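학교 앞 만둣집 비교 조사 보고서
과목: 음식문화와 지역사회 / 제출: Oriana Cabral, Gisela Arancibia

1. 조사 동기
처음 제출한 주제는 '이주민 식당과 골목 상권의 변화'였다. 교수님께서 범위를 좁히라고 하셨고, 우리는 좁히고 또 좁혀서 엠파나다에 이르렀다. 남미식 구운 만두라고 하면 대체로 통하지만, 이 설명을 들은 가게 주인 한 분은 표정이 굳었다. 본문에서는 되도록 원래 이름을 쓴다.

2. 조사 대상과 방법
대상은 후문 쪽 골목의 Deron, 시장 입구의 Cáceres, 지하철역 지하의 Grisar 세 곳이다. Hotmont도 넣으려 했으나 9월 내내 문에 '곧 돌아옵니다'가 붙어 있었다. 곧의 정의는 확인하지 못했다.
가게마다 두 번씩, 점심과 저녁에 방문해 소고기 엠파나다를 주문했다. 평가 항목은 반죽, 속, 소스, 재방문 의사이며 각자 따로 적은 뒤 맞춰 보았다. 맞춰 보는 과정에서 언성이 높아진 일은 부록에 싣지 않는다.

3. 결과
Deron은 반죽이 가장 좋았다. 가장자리를 꼬아 접은 부분이 바삭했고 바닥도 눅눅하지 않았다. 대신 속이 얌전하다. 올리브가 반 알 들어 있는데, 나머지 반 알의 행방을 두고 Gisela가 오래 고민했다.
Cáceres는 양파를 푹 볶아 단맛이 진하고 커민 향이 뒤에 남는다. 육즙이 많아서 첫 입에 소매를 버렸다. 매운 소스는 따로 2,000원을 받는다. 값을 보고 화를 냈다가 먹어 보고 하나 더 시켰으니, 조사자의 일관성에는 문제가 있다.
Grisar는 회전이 빠르다. 주문하고 앉기도 전에 나온다. 반죽은 두껍고 속은 뜨겁기만 했는데, 시험 기간 아침이라면 이 두 가지가 장점이 될 수 있다는 데 의견이 모였다.

4. 설문
같은 과 학생 75명에게 세 곳 중 어디를 추천하겠느냐고 물었다. 가장 많은 답은 Cáceres였고, 그다음은 '엠파나다가 뭔데요'였다. 후자는 보기에 없었으나 손으로 적어 낸 사람이 많아 별도 항목으로 처리했다. 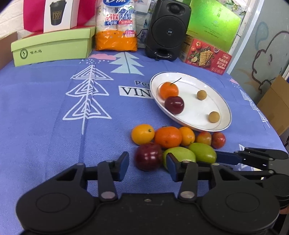

설문 문항에도 잘못이 있었다. '가성비'와 '맛'을 한 문항에 묶는 바람에 Grisar를 고른 학생이 무엇을 칭찬한 것인지 알 길이 없다. 다음에는 문항을 나누고, 배고픈 시간에 설문지를 돌리지 않기로 했다.

5. 한계와 후속 과제
두 번의 방문으로 가게를 평가하는 것은 무리다. Deron의 저녁 방문은 일요일 마감 직전이라 남은 것을 받아 왔을 가능성도 있다. 채소 엠파나다는 예산이 떨어져 먹지 못했다. 예산은 Cáceres의 소스에 들어갔다.
후속 조사에서는 주인들의 면담을 추가하고 싶다. Cáceres 사장님은 이미 허락하셨다. 조건은 점심시간을 피할 것, 그리고 만두라고 부르지 말 것이다.

역할 분담: 방문 기록과 설문 집계 Oriana Cabral, 면담 섭외와 본문 작성 Gisela Arancibia. 시식은 공동으로 하였다.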